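Teaching a Robot by Hand: Your Questions, My Answers

I get a lot of email about the demonstration side of things, and I end up typing the same replies over and over, so I've put them all on one page. I'm Talha Rind. I run the demo sessions for Lemen, our tabletop pick-and-place project, and I've spent far more hours squeezing a trigger than I'd like to admit. If your question isn't on the page, write to me and I'll probably add it.

What do you mean by "showing" a robot a task?

I do the task, the motion gets recorded, and later a policy gets trained on lots of those recordings. There's no code in that first part that says "go to the can, close, lift." There's only me, doing it again and again, in slightly different ways each time. If I do it sloppily, the robot learns sloppy. (Ask me about the week I had a sore wrist.)

Handheld gripper or remote control? Which should I start with?

We use both. The handheld one is a gripper you carry around and work with your own hand, with a camera on it. For remote control we have a leader arm we call Swati, and whatever you do with Swati the real arm copies.

If you're new, start with the handheld. You pick it up, you feel the object push back, and within an afternoon you're making usable demos. Remote control takes longer to get comfortable with because you don't feel much through it, and you tend to overshoot. The good part is that every motion you record is one the arm can definitely make, seeing as the arm just made it. With the handheld you can twist yourself into some lovely pose that no arm on earth is going to reproduce.

How many demonstrations do I need?

My least favorite question! It depends on how much your setup varies. For our first Lemen task (pick up a can lying on its side, stand it upright) we kept 264 demos. We recorded more than that and threw the bad ones out. If your object always starts in the same place you can get away with far fewer, but then you've got a robot that only works when the object is in that place, and you'll be back recording more by July.

Why do you lay cans on their side? Isn't upright easier?

Much easier, and that's why we moved on from it. An upright can looks the same to the fingers from every direction. Lay it down and suddenly the angle matters: come in across the body and you've got a decent grip, come in along the length and you're pushing it away from you. It can roll, too. I like it as a teaching task for people as much as for robots, since a new operator finds out very fast whether they're lining up the wrist before they move in or hoping for the best.

My advice is to stop a little short of the can with the fingers open, get the rotation right, and only then go forward. A short pause there is fine. A long one isn't, and I'll get to that.

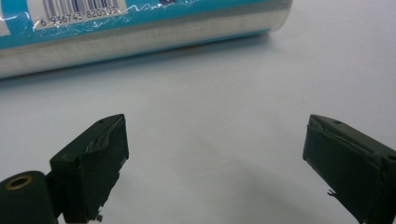 Annatjie Mathebula wrote in to say that she does it the other way around: she turns the wrist during the whole approach, so the hand arrives already lined up, and she never stops at all. Her argument is that a pause teaches the robot to pause, and that on her setup the arm would reach the stopping point and sit there, unable to decide that the waiting part was over.

She has a point, and I've seen the same thing. If ten frames in a row look identical and in nine of them the hand does nothing, doing nothing starts to look like the right answer. I still teach the short stop to beginners because their moving approaches are all over the place, and then I wean them off it. If you can do it Annatjie's way from day one, please do.

Does it matter if my fingers are scratched up?

Less than you'd think. Mine are covered in scuffs and there's material fraying along the edges, and I keep recording with them. What I do care about is the grip. If a finger has worn so far that things slip, swap it, and write down when you swapped it, because the new ones will close on an object a bit differently and you'll want to know which demos came before and which after.

Do shiny objects cause trouble?

They can. Bare metal picks up streaks of light that slide around as the camera moves, and a robot that has only seen the can under one lamp may get confused under another. I don't avoid shiny things, I just change the lighting between batches. Blinds up, blinds down, desk lamp on, desk lamp off. It's boring and it helps a lot.

Patterned labels are mostly a help, in my experience. There's something for the camera to hold on to. But turn the object between demos so the label isn't always facing the same way, or your robot may end up reaching for a particular bit of printing.

Should I throw out demos where I fumbled?

Depends on the fumble! I sort mine into 2 piles.

If I nudged the can, noticed, backed off and got it on the second try, I keep it. Recoveries are gold. The robot is going to nudge things too and it needs to have seen what to do next.

If I dropped it off the table, scratched my nose with the gripper still recording, or forgot what I was doing halfway through, it goes. Same for anything where my other hand came in to help. The robot doesn't have that hand.

Do I have to start from the same position each time?

Please don't. Start high, start low, start off to the left. I used to be very tidy about this and had a little tape mark for the gripper, and the resulting policy was hopeless the moment the arm began anywhere else. Now I just make sure the object comes into the camera's view early on and otherwise start wherever my hand happens to be.

How fast should I move?

At a speed you could keep up while talking to somebody. People rush because they want to get through the batch, and then the recording is full of jerky bits and the arm can't follow. Going in slow motion is bad as well — you end up with long stretches of nearly nothing, and see above about pauses.

How long can a person do this before the quality drops?

For me, a couple of batches of 14 and then I need to put it down and walk around. I can see it in my own recordings: the approaches get flatter, I stop varying anything, and every grasp lands in the same lazy spot. Switching operators helps twice over, as you get fresh hands and a different style. My style plus one other person's has always trained better for us than my style alone.

What do you record with?

We log everything in Flotach and review it in Poltell, both of which are our own in-house tools and neither of which I can send you, sorry. Any setup will do as long as you can play back a demo right after you've made it. I watch the first few from each session before I carry on. I once recorded an entire morning with the gripper opening not being logged, so I had a beautiful collection of a hand drifting up to a can and nothing about when to squeeze.

Can I mix handheld demos and remote-control demos for the same task?

We do, with some care. Tag them so you can pull them apart again. The two kinds move differently, even when it's the same person doing the same job, and on our first try the mix did worse than either one alone. What fixed it for us was slowing down my handheld demos until the timing was closer to what I do with Swati. I can't promise that's the fix for you.

The robot does the task perfectly and then just hovers there. Why?

Check how your demos end. If you stop recording the instant the can is standing, the robot has never seen what comes after. I let go, back the fingers well away, and hold still for a beat before I hit stop. Same ending every time, and it's the one place where I do want things to be repetitive.

Can kids or visitors try it?

Sure, the handheld is great for that, and they're usually better at it than the engineers. Save those recordings in their own folder, though.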